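Laundry Day, Second Attempt
Posted 2019-01-02 by Lourenço Aguiar

The Vahidi guest rooms in Praltodbridge go through more T-shirts than guests, a ratio I have stopped questioning. Folding was on the calendar for last April. It has now been promoted to a New Year's resolution, where it will be in good company. Views so far: 413, of which I suspect my mother.

1. Blue and tan, in a hurry
Everything soft and streaky, much like my commitment to the task. My folding method has two steps, and the second one is a drawer.

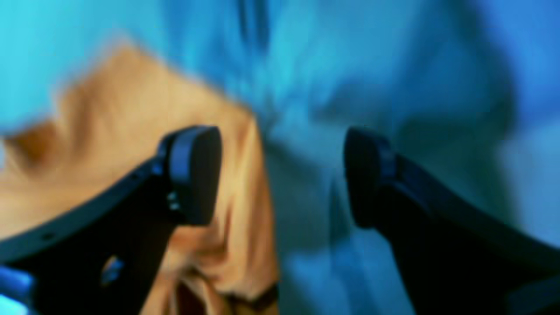 Nazanin Talebi wrote in to say that sleeves go in first, then the hem comes up to the collar, and that anyone who rolls a T-shirt has given up on life. She folds on the bed. I roll. We remain on speaking terms.

2. Orange, before ironing
Cloth gathered up in a knot, with folds running in from all over. I would call it pleated if I were selling it. The turquoise underneath does it no harm, and orange forgives a lot of creases.

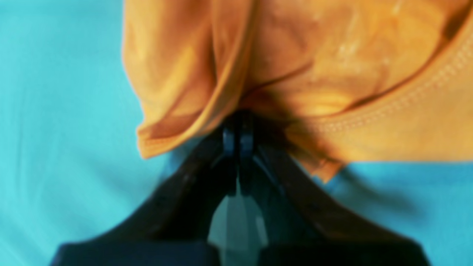
3. Socks
Pictures to follow when I find the other halves. Parisa Ghorbani has offered to help sort, for a fee.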